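Section 2. Teaching a Task by Remote Control

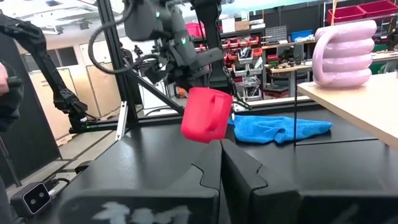

Najwa Jaber asks that new operators hold the object still for a full breath before recording begins, as hurried starts make poor demonstrations.

1. Select Teach on the Pakeo panel and enter task code 206.
2. Take up the handheld controller. Gloves may be worn.
3. Guide the arm slowly through the task and release the object.
4. Press Save.

Note: Failed attempts should be deleted before the next recording.

CAUTION: Keep hands clear of the gripper fingers. If error 1225 appears, stop and see Section 6.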